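Tips for getting drawers open with the Drellska tabletop arm

The Drellska kit comes with an arm, a two-finger gripper and a wrist camera. We had it on trial for 15 days. Drawers gave us the most trouble, so most of these tips are for them.

Clear a path to the handle before you start. The arm needs free space on the side it comes from.

Turn the box so the handle isn't facing square to the arm. A curved handle is easier to hook from an angle.

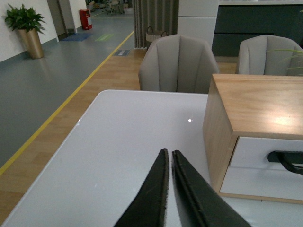
Recep Eren

Start with the fingers open and low over the table. Ours did better on a wooden box with a white drawer and a black handle than on an all-white one, where the camera kept losing the pull.

Watch for glare. A glossy white top throws back bright spots. Dim the lamp or lay down a plain mat.

Put a strip of non-slip liner under the box. Light boxes slide before the drawer moves.

Set the pull speed to 9 or lower. Wipe the finger pads with a damp cloth once a week.

The kit costs $857 and spare fingers are extra. Good for light drawers. I would skip it for anything that sticks.

Updated 27th February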